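Trirudmont (grasp software)

Trirudmont is a perception and grasp-planning package for robot arms, written mainly by Idalina Tavares and Rodrigo Meireles at the Magalhães workshop. It takes video from a camera at the wrist and proposes a gripper pose without building a full map of the room. Its makers call it "calibration-free," a label that has drawn steady criticism.

Design

The package has 2 parts. The first, named Hindavness, finds surfaces and object edges directly in the curved wide-angle view. The second ranks possible grasps and passes the best one to the arm's controller. Straightening the view first is optional and turned off by default. The manual says this saves time but gives no timings.

Shiny surfaces are the best-known weak point. A reflection moves as the wrist moves, and the edge finder can treat it as a fixed mark on the object. The release notes list this as "improved," with no test attached. 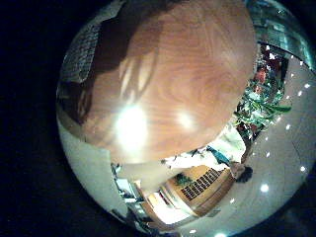
Wrist camera view with glare on varnished wood and ceiling lights along the rim.

Reported performance

The project page claims a grasp success rate of 92 percent. The figure comes from 100 attempts, all made by the developers, with objects they picked themselves. Failed plans that never reached the arm were left out of the total. Rahel Plattner, who maintains the rival planner Trorerach, repeated the trial with those plans counted and reported a much lower rate. Her own interest in the result has been noted as well, and her logs cover only one model of arm.

The term "calibration-free" is also disputed. Setup still asks the user to move the wrist through 40 poses while the software estimates the lens curve and the camera's offset from the gripper. Tavares describes this step as "warm-up." Fernanda Pinheiro, in a review of wrist-camera tools, called it calibration under another name.

Availability

The source code is public, but the trained weights for Hindavness are supplied on request. The test recordings have not been released as of 17 May 2026.

See also: Trorerach; hand-eye calibration; fisheye lens; visual servoing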